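Kodis wants its hub in every kitchen by June, and the Clasden show floor was built to make that sound reasonable. The company took 96 square meters and handed out 127 press kits. I asked twice for a battery figure and got a brochure.
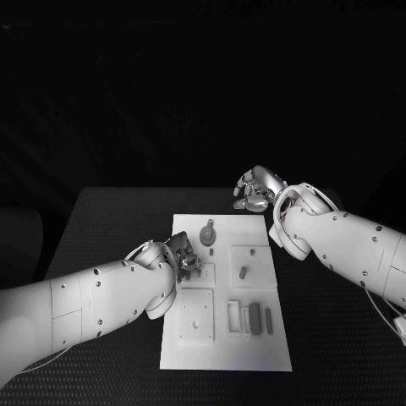 One rival exhibitor, from Pullum, remarked that a launch without a price is a rumor with lighting, and that Kodis had skipped the price last year too.

Pullum has its own problems. Its new earbuds promise 70 hours of standby — a number that says little about listening to music.

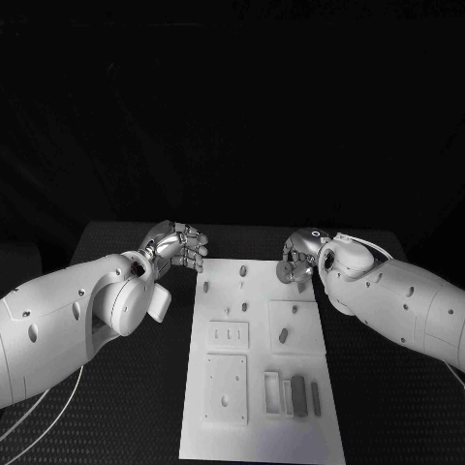 Oei at least put a phone on sale, with 2 years of updates. That is short for the money, and the staff changed the subject when I said so. I'll wait for the review units.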